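Glued board has a seam across the middle. Is it going to split?

Posted by Skivudness

I bought a light-colored wooden board secondhand to use as a play surface for my kid's blocks. Nice pale wood, looks like maple, 22 dollars. It lives on top of the blue pegboard table in the garage, the one with the holes that eat every small screw I own.

On Thursday I noticed a faint line running right across the middle. Then of course I went looking and found a thinner one up near the far side, where the blocks usually end up. I can't feel either of them with a fingernail. The lower half also has these wavy dark lines in the grain that I'd been admiring for a month and am now suspicious of.
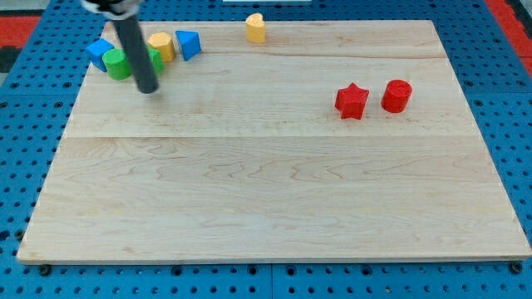 The board on the blue table, blocks at the far end.

Are these cracks? Should I be clamping something? I own 3 clamps and have never once had the right size.

Umesh Vishwakarma

Those are glue joints. Wide boards like yours are mostly made by gluing narrower planks edge to edge, and the line you see is where two of them meet. A crack tends to wander and follow the grain, and sooner or later it catches a fingernail. A glue line runs straight and minds its own business.

The wavy stuff is just figure in the grain. Some people pay extra for it.

Put a pencil mark across each seam and look again in February when the garage air is dry. If the two halves of the mark still line up and there's no gap, put the clamps away. Wipe it with a damp cloth and don't leave water standing on it.

Negi

mine split but I left it next to a heater. so don't do that

Brelden

Sand it all down and start over, 137 strokes each way. My grandfather swore by this. He had no boards left by the end, but they were very smooth.

Contact us | Copyright Zellora Community Help | Back to top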